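Reading time: 5 min

Wotholm Automation publishes set-up and maintenance procedure for the Famudcombe bench cell

FAMUDCOMBE, January – Wotholm Automation has released the complete set-up and maintenance procedure for the small-parts cell at its Famudcombe works, together with the simulated model on which the procedure was prepared. Both are available from today to customers of the company's Abernathy service plan and to the technical colleges that take part in the Vamstead training scheme.

The procedure covers a single machine, a seven-jointed arm with a parallel gripper, mounted on a bench and used to pick small loose parts. It sets out how the arm is fixed and levelled, how its zero positions are checked, how the gripper is aligned with the table, and what is to be inspected at each service interval. It also describes the steps for taking the arm out of service and for returning it to work after a joint or a finger has been replaced.

Until now this material was held in several places. The mounting instructions formed part of the delivery papers, the gripper settings were kept by the applications team, and the service intervals appeared only in the maintenance contract. Customers had asked for one document that a trained technician could follow from the first bolt to the first pick. The new edition replaces all three sources, and earlier copies should be withdrawn.

"A bench cell is a modest piece of equipment, and for that reason its care is often left to whoever is nearest," said Marin Ristić, Head of Technical Services at Wotholm Automation. "We wished to give that person a clear order of work. The settings in this edition are the ones our own technicians use, and we have written them down in the words they use at the bench."

Setting up the cell

The procedure begins with the table. The top is levelled in both directions before the arm is fitted, and the level is checked again once the base has been bolted down. The base bolts are tightened in a crosswise order, first by hand and then with a torque wrench, and each is marked with paint so that any later movement can be seen.

The arm is then moved to its zero position one joint at a time, starting at the base. The technician compares the marks on each housing with the reading at the controller and records the difference. A joint that lies outside the permitted range is corrected before the next is examined. The company asks that this order be kept, as an error at a lower joint is carried through to all those above it.

Once the arm has been zeroed, the gripper is brought down over the table with its fingers open. The technician confirms that the fingers point straight down, that both tips stand at the same height, and that the gap between them is even along its length. The check is made first in the model and then at the bench, using a handful of small pieces laid out without a tray.

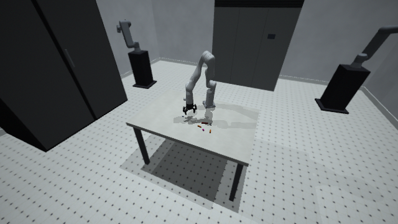
The simulated cell: the gripper is held open above the table, with small loose pieces laid out in front of it.

The model may be used to rehearse each position before power is applied to the real arm. It includes the surrounding room with its cabinets and two further arms on pedestals, and technicians are advised to compare it with their own premises and to amend it where walls, storage or neighbouring machines stand differently. Reach limits should be entered only after this comparison has been made.

The settings were tested at Famudcombe over 3146 pick cycles. The results, including the finger wear measured at the end of the test, are given in the second annex.

Routine care

Maintenance is arranged by running time. The first inspection falls after 528 hours and consists of 19 checks, most of which can be carried out with the arm in its rest position. They include the base bolts, the cable run, the condition of the joint seals, the movement of each joint under light load and the grip surfaces of both fingers. The same inspection is repeated at equal intervals throughout the life of the machine.

Fingers are to be replaced in pairs. After replacement the gripper alignment must be repeated in full, even where the new parts bear the same number as the old. The procedure contains a separate sheet for this work, which may be copied and kept in the cell's log.

Particular attention is given to cleaning. Housings are to be wiped with a soft cloth and a mild cleaner applied to the cloth, never sprayed on the arm. Compressed air is not to be used near the joint seals or the gripper guides.

Where a joint must be exchanged, the arm is first supported, then isolated and locked off. The work requires two people. The company's service desk will supply the replacement joint with its calibration sheet, and the zero position check described above is then carried out from the replaced joint to the gripper.

"Most of the calls we receive after a repair concern a check that was begun and then interrupted," said Irén Illés, who leads the training programme at Wotholm Automation. "Each sheet now has a line for the last completed step – a colleague who takes over on the next shift can see at once where to continue."

Training and availability

A half-day course accompanies the new edition. It is held at the Famudcombe works every Tuesday from 9.30 a.m. and is limited to 5 participants per session. Those attending work through the full alignment in the model before repeating it on the training arm. Places are offered first to colleges in the Vamstead scheme and then to Abernathy plan customers.

The procedure is supplied as a printed binder and as a file for use at the controller. Customers whose arms were installed under the previous instructions need not repeat the mounting work, but should carry out the zero position and gripper checks at their next scheduled inspection and enter the results in the new log.

About Wotholm Automation

Wotholm Automation designs, installs and services bench-mounted robot cells for light assembly and laboratory use. Its works and training rooms are at Famudcombe.

Enquiries about the procedure or the course should be addressed to the Technical Services office, Wotholm Automation, Famudcombe.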